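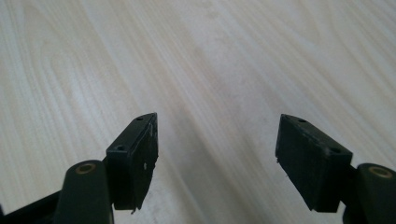 Choosing a Pale Wood Surface for the Work Room

After several weeks of consideration, I have settled on a pale, cream-toned wood surface for the work room at Estside. The principal requirement was a light background with a visible grain, as the former dark top made small parts difficult to find.

Hiwot Gidey of Negash kindly supplied samples in 6 finishes. The darker options were set aside at an early stage. Of the remainder, those with soft tan lines were preferred over plain white, which shows every mark.

The total cost came to nearly $500, including delivery. Routine care consists of a damp cloth and mild soap. Abrasive pads should not be used. Notes on the shelving will follow in January.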